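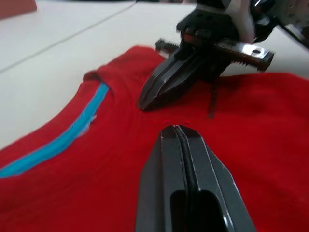

The kite weekend at Omorano had been talked up so much in our house that I was prepared to dislike it before we'd left the drive. Melina Pappas, who sent us the link, had promised a sky full of colour, and the website said "the biggest family day out on the coast". I've been to three biggest family days out on the coast.

We got to the Molach car park at half past ten. It's a field. Parking was included in the ticket, which the man on the gate said twice, and then there was a fifteen minute walk along a track with a pushchair. Anyone with small children should ask to be dropped at the top entrance. There's a sign for it, facing the wrong way.

The programme listed 246 kites. I can't say how they arrived at that. Late in the morning the wind was so light that most of the big inflatable ones lay on the grass with their owners standing over them, looking at the sea. A man on the loudspeaker kept telling us it would pick up after lunch. My daughter asked if the whale was broken.

Lunch, then. Two food vans for a crowd that size is a poor effort, and both had run out of chips by one o'clock. We had a cheese pie from the Mavromatis stall in the craft tent, which was very good and not cheap. The rest of the tent was candles, more candles, and a woman selling wind spinners that turned nicely in front of her electric fan. 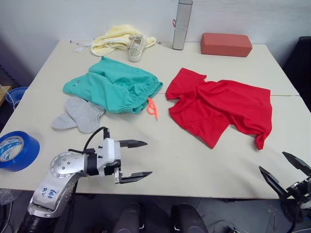
To be fair, the wind did come. It was nearer three than two, and a lot of families had gone by then, but when the whale finally went up there was a proper cheer and I joined in. The Rarnar display team flew to music for ten minutes and didn't tangle once. Kristaps Grigaitė, who captains them, told me they'd rather have a grey day with a steady breeze than the sunshine everybody else had been praying for.

The children's kite workshop was the other good part. Anastasia Zervas ran it with a lot of patience and even more sticky tape, and ours flew - briefly, then into the hedge. You do need to book, though the leaflet says you can turn up.

Would we go again? Possibly, after lunch, with sandwiches. I'd want them to sort out the toilets first, as there was one block and it was at the car park end. The dates for next year go up in March and my daughter has already asked.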